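When Arif Siriwardena first drove out to Skaltstead, he meant to look at one house and be home for supper. He looked at 16 (he does love a front porch) and ended up making an offer on the smallest, a two-bedroom on Pulow Lane with a leaky gutter and a pear tree he still talks about. The inspection cost him $300, and the seller knocked $3000 off for the roof, so everybody went away fairly happy.

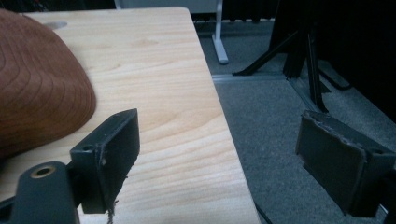

A pale wood tabletop with soft, wavy grain.

He moves in this March.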